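Pacita Tolentino has been sewing bags and aprons at her kitchen table in Luswood for most of her adult life. For the past two years she has also taught a beginners' class at the Briggs fabric shop, where people mostly come to learn one thing: how to put in a zipper without crying. I talked with her after a class in March, while she was still picking thread off her sleeves.

She learned on her aunt's machine, a heavy old Metard with a knee lever. "It only went forward," she says. "If you wanted to backstitch you turned the whole thing around. So I got very good at turning corners."

Her first project was a pillow cover, and the zipper went in upside down. She kept it.

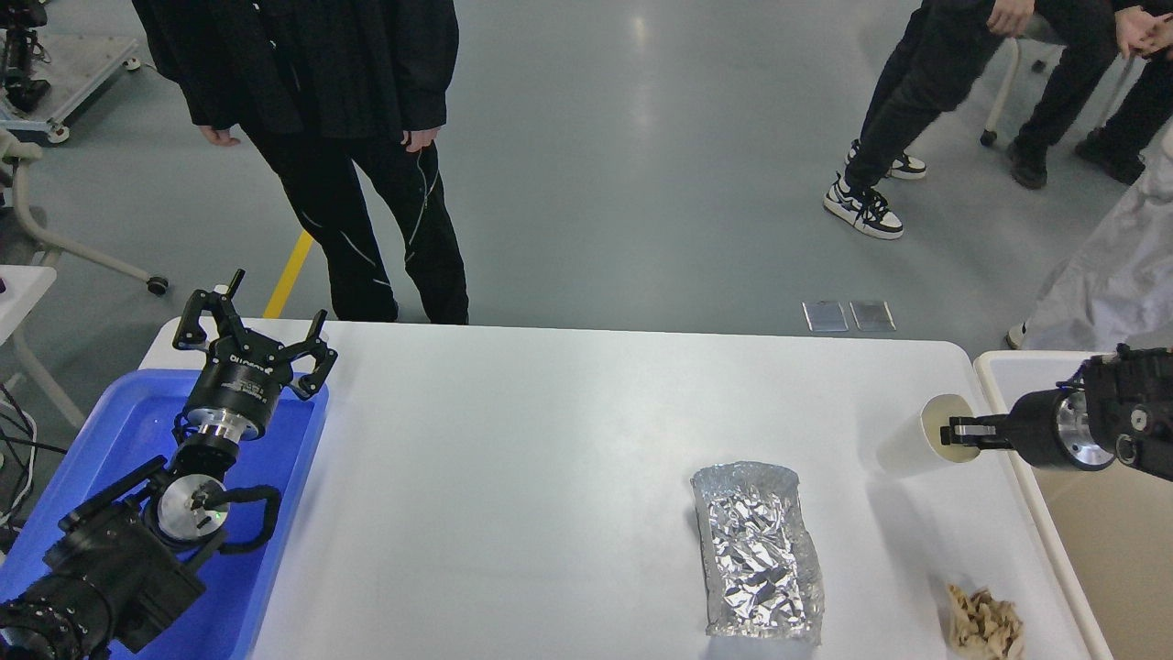 A paper cup on its side at the right end of the table.

I asked what beginners get wrong most often. She said they buy a zipper that is exactly the length of the opening.

"Buy it longer. If your bag is 12 inches across, get a 14-inch zipper. Then the pull is out of your way while you sew, and you cut off the extra when you're done. Nylon, of course. Don't run your good scissors through metal teeth."

She doesn't use many pins. On canvas she likes clips, and on cotton she bastes by hand with a light-colored thread – long stitches, pulled out later. Her students complain about the basting. Cherry Mae Tan, who took the class last year and now helps with the evening group, was one of the complainers.

"I thought it was a waste of ten minutes," Tan says. "Then I ripped out the same seam three times, and that took an hour." 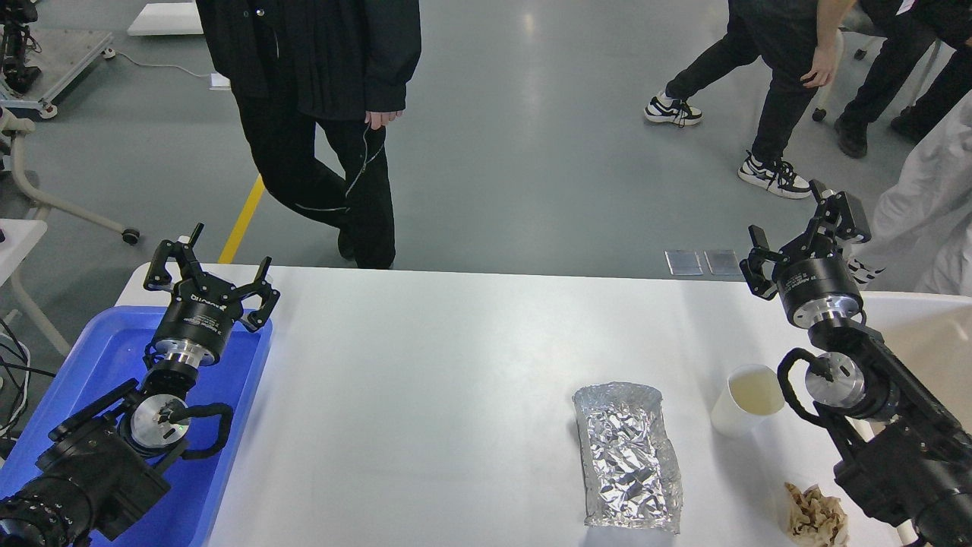

Tolentino teaches the zipper as a sandwich: outer fabric face up, zipper face down on top of it, lining face down on top of that, all three edges lined up. Sew one long line with the zipper foot. Flip, press, and topstitch. Then do the other side the same way.

"Stop halfway, needle down, lift the foot, and slide the pull past it," she says. "If you try to sew around the pull you get a bump, and the bump will be the first thing you see every time you pick up the bag."

She is less strict about thread. She buys all-purpose polyester on big cones and uses gray for nearly everything. For straps she moves up to a thicker needle and sews a box with an X through it at each end. She has had one strap fail, on a bag she made for her neighbor Rommel Aquino, who was carrying floor tile in it.

"He brought it back and asked if it was under warranty," she says. "I fixed it. I told him no more tile."

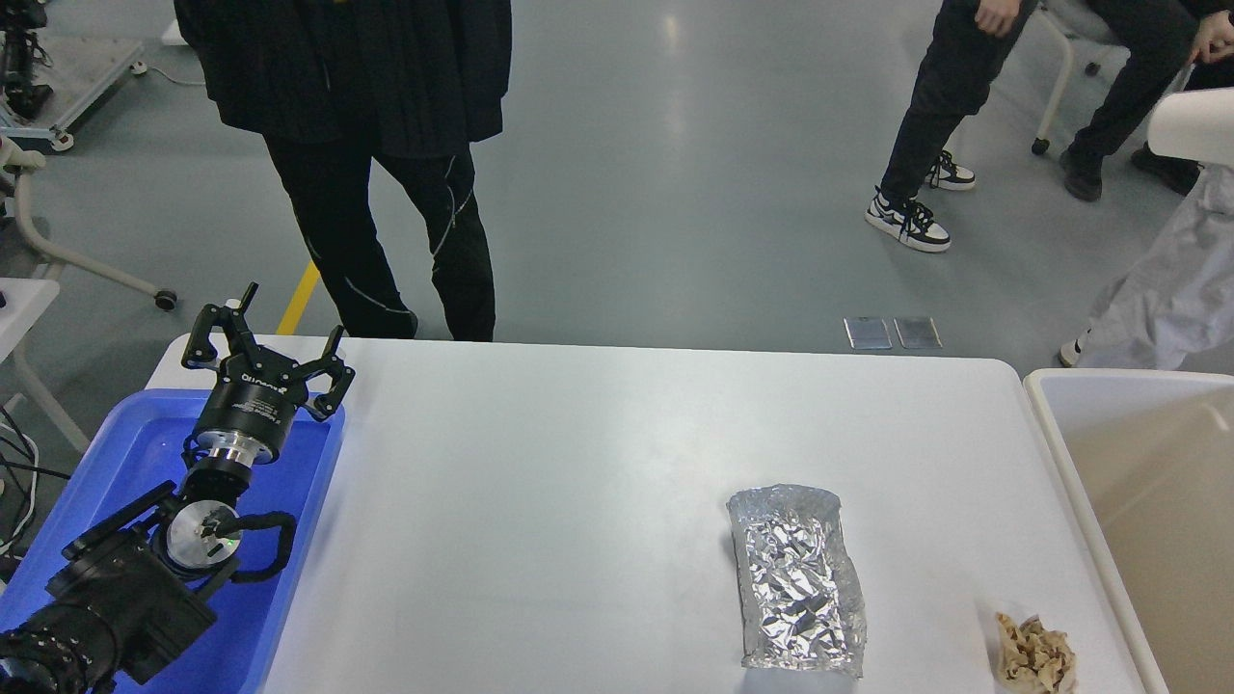 Foil-wrapped package on the table, with some crumpled light brown material next to it.

The class has six seats and there is usually a short waiting list. Everyone makes the same thing the first night, a flat pouch with a lining, and after that they can bring their own plans. One man, Crisanto Dagdag, has made nothing but tool rolls. Tolentino says his are better than hers now, and that he measures each wrench before he cuts.

She draws all her patterns on brown grocery bags and keeps them folded in a drawer with the seam allowance written on each one. Some have been traced so many times that the edges have gone soft, and she goes over them with tape.

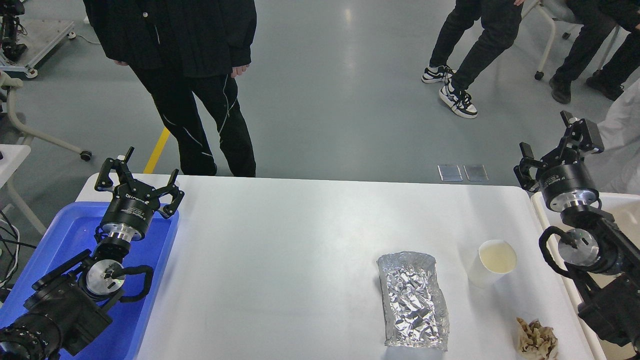
Her next pattern is an insulated lunch bag, and she has been working on it since the winter. The outside is cotton duck, the inside is wipe-clean fabric, and between them goes a layer of insulated batting. The size is the hard part. She wants it to take an ordinary lunch, something like the foil package and the paper cup on the table here, with the cup standing up next to the food. That means a wide, flat bottom, and her first two versions had bottoms that were too narrow. To box the corners she now cuts a square out of each one before sewing, instead of pinching them afterward and guessing.

"The batting makes it thick at the corners," she says. "Trim it back out of the seam allowance before you close anything up. Your machine will thank you." She also sews those corners slowly, turning the wheel by hand for the last few stitches.

She plans to teach the lunch bag once she has a third version she likes. Students will need a yard of duck, a yard of lining and a long zipper.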